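Unit 2: Containers and Packages

A package is anything that holds a product between the place where it is made and the place where it is used. A cardboard box is a package. So is a glass jar, a plastic bag, or a metal can. Most packages are thrown out or recycled soon after they are opened, so it is easy to overlook how much planning went into them.

This unit explains how packages are sorted into types, what the parts are called, and how to read the printing on the outside. Words in **bold** are listed again at the end.

## What a package does

A package has several jobs. It keeps the product in one place. Rice without a bag is a pile of grains that cannot be carried. It also protects the product from air, water, dirt, light, and pressure. Different products need different protection. Crackers need to be kept away from damp air, which makes them soft. A drinking glass needs to be kept from hitting other hard things.

The outside of a package also carries information. A shopper needs to know what is inside, how much there is, and who made it. Much of this information is required by law in many countries.

## Rigid and flexible

Engineers sort packages by what happens to the shape when the package is empty.

A **rigid** package keeps its shape. Glass jars, steel cans, and hard plastic boxes are rigid. A rigid package can usually stand on a shelf by itself, and many can be stacked.

A **flexible** package changes shape when it is pushed, filled, or emptied. Bags, wrappers, and pouches are flexible. They use very little material for the amount they hold. An empty bag can be folded flat, so many empty bags can be shipped in a small space. An empty jar takes up the same space as a full one.

Folding cartons are between the two groups. A carton is made from a flat sheet of paperboard that has been cut and creased. It travels flat to the factory and is folded into a box there. Once the ends are closed, it holds its shape well enough to be stacked. 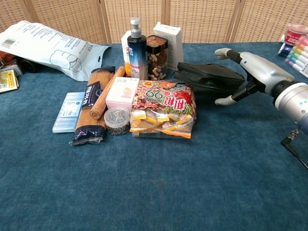
*Rigid and flexible packages together. The clear jar and the pump bottle are rigid. The big white mailing bag is flexible.*

The rolling pin is the odd item in this group. It has no package at all. Wood is hard and does not spill, so a tool like this can be sold with only a tag or a sticker on it.

## Clear and opaque

A material is **transparent** if light passes straight through and you can see what is behind it. It is **opaque** if no light passes through. A material in between, which lets light through but blurs the view, is **translucent**.

Transparent packages let the shopper check the product. Square plastic jars for snacks are often made this way, with a colored lid. The lid does not need to be clear because the sides already show the food.

Opaque packages are used when light would harm the product or when there is no reason to see it. Light can spoil oils and fade colors. Some packages combine the two. Dried spaghetti is often sold in a printed bag with a clear section, so the brand and the pasta both show.

## Shape and fit

The shape of a package usually follows the shape of the product. Spaghetti is long and straight, and it breaks when bent. Its package is therefore long and narrow. A tin for small loose items can be short and round.

Empty space inside a package is called **headspace** when it is above the product. A bottle filled to the very top would spill when opened, so some headspace is left on purpose. Snack bags have a large amount of it. The gas in a sealed snack bag works as a cushion and keeps the pieces from being crushed.

Square and rectangular packages fill a shipping carton with few gaps. Round ones always leave gaps at the corners. You can test this with coins and sugar cubes in a small box.

## Closures

The part that shuts a package is called the **closure**. These are the common types:

- **Screw lid.** Turns on a spiral ridge called a thread. It can be opened and closed many times.
- **Heat seal.** Two layers of plastic are melted together along a line. It works once. After it is torn, it cannot be closed again without a clip.
- **Zipper.** Two rows of teeth, or two plastic ridges, that lock together. It is used on pouches and cases that will be opened often.
- **Pump.** A spring and a valve push out a small amount of liquid with each press. The bottle stays closed the rest of the time.
- **Tuck flap.** A cardboard flap that slides into a slot or folds under an edge. It is the usual closure on a light carton.

Some closures show whether a package has been opened before. These are called tamper-evident. A ring that breaks off under a bottle cap is one kind.

## Reading the outside

Start with the largest printing. This is normally the brand name or the product name. On a tall, narrow package the name may be turned sideways so that the letters can be bigger. The spaghetti on the blue table has "la sicilia" printed this way. Large numbers are also used to catch the eye, as on the snack bag marked "92". A number on the front may be part of a name, so look for a unit next to it before deciding that it is an amount.

Next, look for the **net quantity**. This is the amount of product without the package. It is given by weight for most solids and by volume for most liquids.

The **barcode** is the block of black and white lines. A scanner measures how wide the lines and spaces are and turns them into a number. The number is looked up in a computer, which finds the name and price. Barcodes are also used on mailing bags, where the number identifies one parcel.

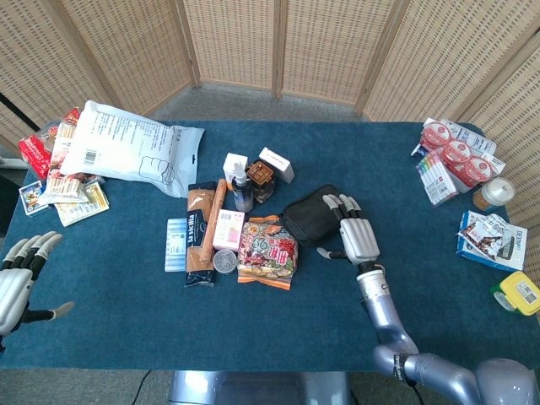 ## Measuring a package

Two made-up products can be compared with a ruler and a calculator. The Mercado cracker carton is 20 centimeters long, 17 centimeters high, and 2 centimeters deep. Multiply the three numbers:

20 × 17 × 2 = 680 cubic centimeters

The Arura drink bottle holds 740 milliliters. One milliliter takes up the same space as one cubic centimeter, so the bottle holds 740 cubic centimeters. The bottle is the larger of the two by 60 cubic centimeters – a little less than a quarter of a cup.

Try the same steps with a box from your kitchen. Measure the outside in centimeters and round to the nearest whole number. Ask before opening anything that is sealed.

## From factory to shelf

Suppose the crackers are baked in Jodstead and sold in Breststead. The bag touching the crackers is the **primary package**. The printed carton is the **secondary package**. The large shipping case that holds many cartons on the truck is the **tertiary package**. The store removes the case, and the shopper takes home the other two.

## Word list

**Barcode** – a pattern of lines that stands for a number.

**Closure** – the part that shuts a package.

**Flexible** – able to change shape easily.

**Headspace** – the space left above the product.

**Net quantity** – the amount of product, without the package.

**Opaque** – letting no light through.

**Primary, secondary, tertiary package** – the first, second, and third layers, counted from the product outward.

**Rigid** – keeping its shape.

**Translucent** – letting light through, but not a clear view.

**Transparent** – clear enough to see through.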